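The Slow Return of the Bedspread

Plirnden, half past seven on a July morning, and the queue is already down past the bakery. No bakery customers in it. They're here for bedding. Second-hand bedding, at that, heaped on trestles in a drill hall that smells of mothballs and toast.

Five years ago you couldn't give a bedspread away. Charity shops sent them to the rag man. The duvet had won, the throw had mopped up what was left, and anything quilted or floral or big enough to reach the floor belonged to somebody's aunt. Now look. A woman in cycling shorts goes past me with three under one arm and a fourth in her teeth, more or less.

"It was the heating bills first," says Signe Wikström, who has run the sale for longer than she wants printed. "People wanted a layer. Then they wanted a nice layer. Then they started fighting over the candlewicks."

She isn't joking about the fighting. Last summer two grown men, one peach candlewick, a torn corner. She cut it in half in the end. Both halves paid for.

Prices, then. A plain cotton spread, washed, no holes: £5. A good printed one, £50 if the colours have kept. The top price this year was £105, for a double in sage green from the old Nillard mill, still in its tissue with the card label pinned on. Nillard shut in the eighties and made, by local agreement, the best honeycomb weave in the county. Everyone at the sale has a Nillard story. Most of them involve an airing cupboard and a death in the family.

What makes people want them? I asked up and down the queue. Answers: my nan had one. It hides the dog hair. It makes the bed look made. That last one came up over and over and I think it's the real answer. A duvet shaken out still looks like a duvet. A spread goes over the lot, pillows and pyjamas and last night's book, and the room is done. Ten seconds. My own mother could do it with a cup of tea in her other hand.

The trade has noticed of course. Margaritis, the homeware shop on the high street, had two spreads on its shelves when I came by in the spring. It has a whole wall of them now, new ones, polyester mostly, some cotton. The manager wouldn't be drawn on numbers but did say the plain ones sit there and the flowers go. "Big flowers," he said. "The bigger the beter." Upstairs in the café (Grilledine, decent cheese toastie, slow service) four out of the four people at my table had a carrier bag with bedding in it, and the fifth chair was taken up by a bolster.

Care is where it all goes wrong. Signe has strong views. Old cotton wants a cool wash and a line, never a tumble dryer, and never folded on the same crease twice running. Candlewick you shake, hard, out of a window, while it's still damp, or the tufts lie flat and stay flat. Anything quilted needs a machine big enough to let it move. Hers is at the launderette, the end one, and she goes at six in the morning so as not to be hurried. Satins and shiny finishes get no iron at all. She has seen what an iron does. She keeps the evidence in a drawer. 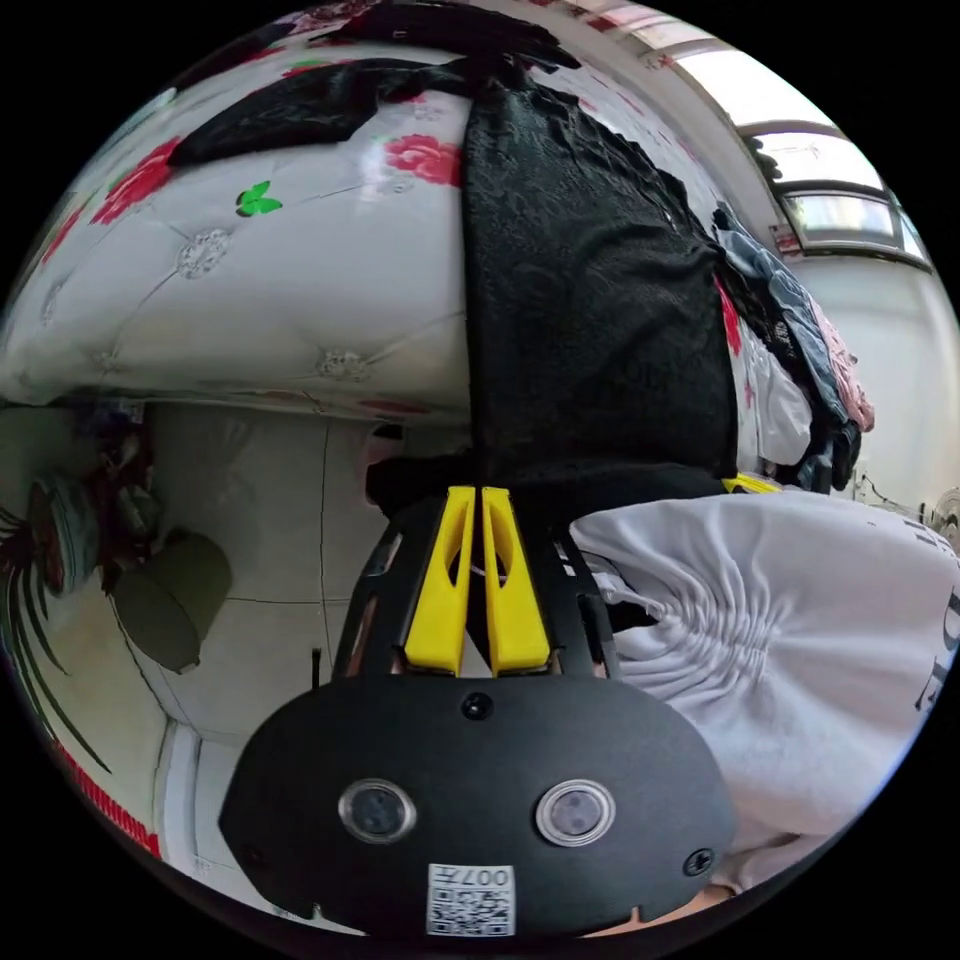
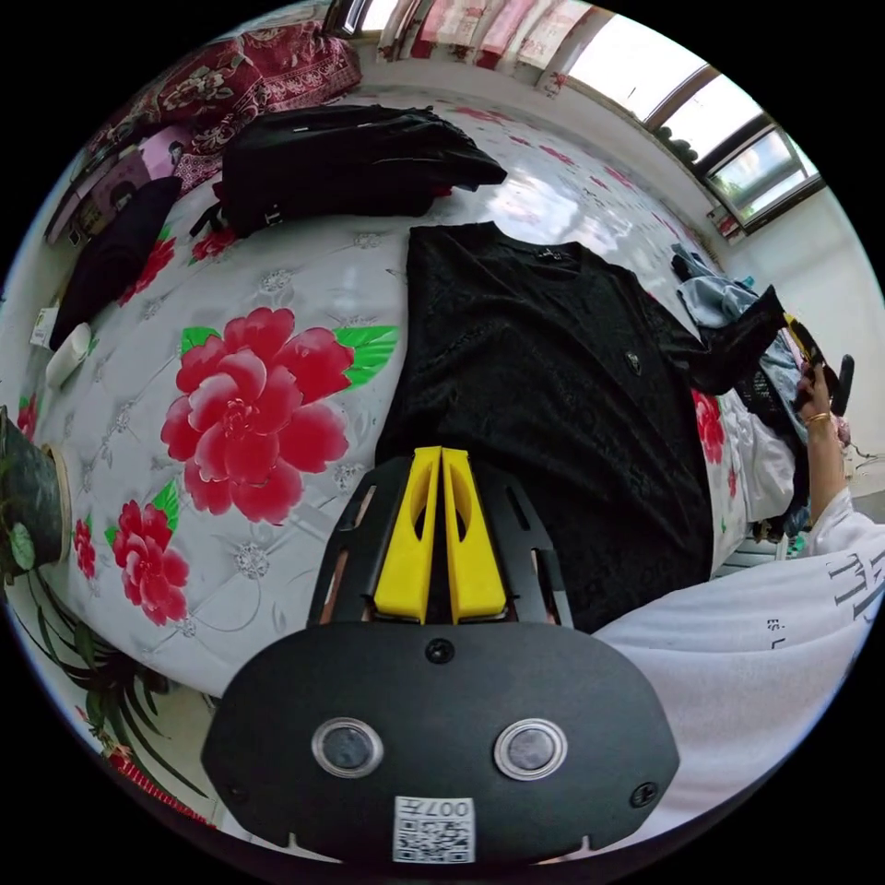

Patterns come round again, and faster than furniture does. At the sale the small sprigs of the seventies hardly moved, while anything loud was gone by ten. Blame the white walls, Signe reckons. People have lived with grey and white for so long they want one thing in the room that shouts. A glossy white spread with a red peony on it, green leaves and all, would have been a wedding present you hid in 1998, and there were three buyers on the door asking for exactly that sort of thing. Quilted diamonds too, they like the quilting. She'd sold out before I'd finished my tea.

By noon it was bare trestles and one odd valance. Total sold, 68 spreads, plus the two halves of somthing Signe refused to discuss. Next one is in the autumn. Bring cash, bring your own bag, and measure the bed first, including the drop to the floor on both sides, which hardly anyone remembers to do.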